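Robot Skills from Demonstration
Handout 6: Recording by hand and by remote control
Chaltu Admasu
29/09/2019

Read this before the practical. It follows on from Handout 5, where we wrote the arm's movements out as fixed waypoints and saw how quickly that breaks down when an object is moved.

1. Two ways of showing

In hand guiding (also called kinesthetic teaching) you hold the arm itself and move it through the task. The motors are switched to low torque and the joint angles are logged as you go. It is easy to learn and you feel contact directly. The drawbacks are that your hands get into the camera view, and that one person can't comfortably guide two arms at once.

In remote control, or teleoperation, you move something else and the arm copies it. This may be a joystick, a tracked glove or a second arm of the same shape. With a second arm the mapping is joint to joint, so there is no inverse kinematics to solve while recording. You lose most of the feel of contact and have to judge it by eye.

For tasks with two arms we will use remote control throughout this course. Hand guiding comes back in the January block. 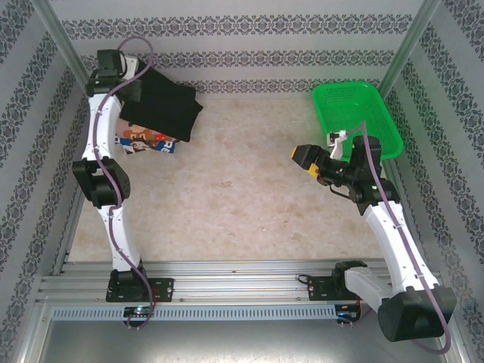 2. What gets stored

An episode is one attempt at the task from start pose to end pose. Each time step holds the camera images, the measured joint positions of both arms and the commanded joint positions. Keep measured and commanded values apart. When a gripper closes on cloth or card the two differ, and that difference is the only sign of grip force in the data. Students on the Lozano exercise last year averaged them and had to record again.

3. How to demonstrate

Move at a steady pace, slower than you would with your own hands. Long pauses are a problem: the learned policy may copy the pause and never leave it.

Pick one strategy and keep to it. If you lift a cloth by its corner in one episode and by its middle in the next, the average of the two may be a grasp that misses both.

Vary the start. Shift and turn the objects between episodes, but keep them within reach of the arm that has to pick them up.

Leave small corrections in. An episode where the gripper misses, backs off and tries again is useful. An episode where something falls out of reach should be marked as failed and kept in a separate folder.

4. Amount of data

For the Sarnetska task each group records 19 episodes in the first session. That is enough to find faults in the set-up but not enough to train anything reliable. The full set is 500 episodes, shared between all groups, so file naming has to be the same everywhere (see the Prurkberg sheet).

5. To hand in

One page per group. State which method you used, which episodes you marked as failed and why, and plot commanded against measured gripper position for one episode.

Reading: course notes, chapter 7, up to the section on compounding error.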